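Where Does Household Waste Go?

In Rurkutberg, each home puts out its waste in tied bags. Trucks carry the bags to the Nistor sorting center, 10 miles away. 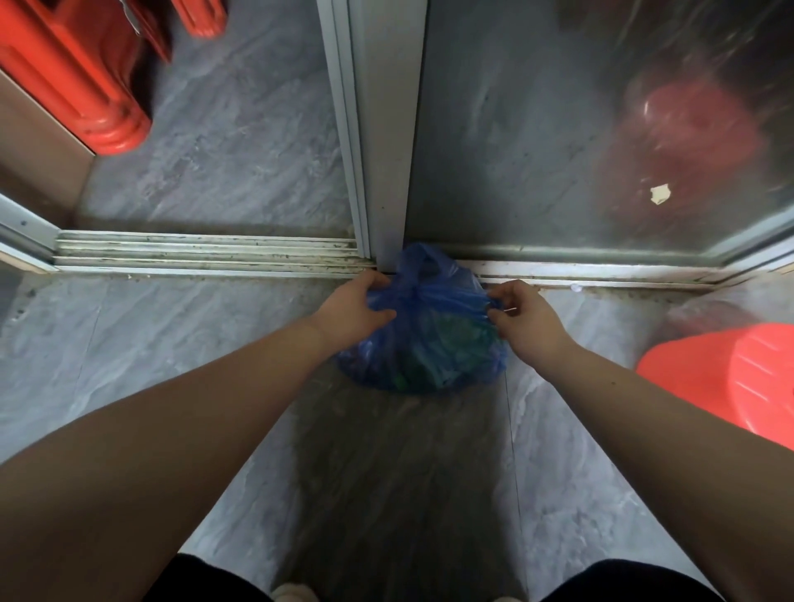
At the center, paper, metal and glass are separated. Food scraps are kept apart and turned into compost, a dark material that helps plants grow. The center handles almost 165 tons in October.

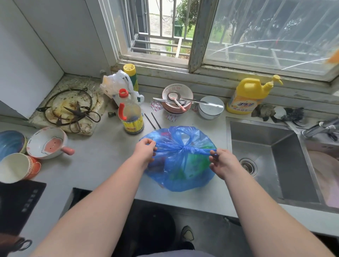 A reader in Vameo asks whether banana peels may go in with the scraps. They may. Small stickers should be peeled off first, as they do not break down.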